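Blog > Music > Threads > Fander live album

Print this page | E-mail this thread

Thread by the Putimport music desk

1/ Fander's live album came out Thursday and I've played it through four times now. Posting notes as I go. I've followed the band since the first EP, so take that into account.

2/ The album is called Drania, after the hall where it was recorded. One night, one set, no songs pulled in from other shows. The room holds 200 people and you can hear that it's small. The clapping sounds close and it dies off fast.

3/ The track order is the order they played. Side one opens with "Kanaujia," which used to be the closer. It works better up front. The bass comes in alone for the first eight bars and the singer waits longer than she does on the studio version.

4/ The drums are loud. If you didn't like how the last studio record was mixed, you may not like this one either. I got used to it by the third song. On headphones the cymbals are a bit sharp, on speakers they're fine.

5/ There's a long stretch of talking before track five. It's left in on the LP and trimmed on the download. I prefer the trimmed one. The story about the van is on the single's B-side anyway.
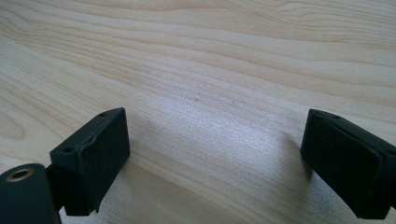

Category: Records & Live Music

6/ Side two is the slower half. Two of the songs are new. The first has a piano part played by the guitarist and it's simple, just three chords, with the voice well out in front. I'd like to hear a studio take of it.

7/ The second new one runs close to nine minutes and could lose two of them. The ending is good. The organ drops out, the guitar keeps the same figure going, and then they stop without a fade.

8/ On the pressing: the LP is limited to 1,029 copies, and 100 of those are on clear vinyl. The clear ones were sold from the merch table first and the rest went to stores. Mine is the black one. Side one is quiet. Side two has a few ticks near the start.

9/ The sleeve is plain card with a printed insert. Lyrics for the new songs only. The credits list the full crew, down to the person on monitors, and I was glad to see that.

10/ A couple of people asked if it's a good place to start with Fander. I'd say start with the second studio album and come back to this. Half of what's good here is hearing what they changed.

11/ Correction to 5/: the talking is before track four. Track five is the cover.

12/ They're back on the road in February, small rooms again. I'll post dates when the band puts them up. Please don't message me for tickets, I don't have any.

Last updated: Thursday, 9:40 p.m.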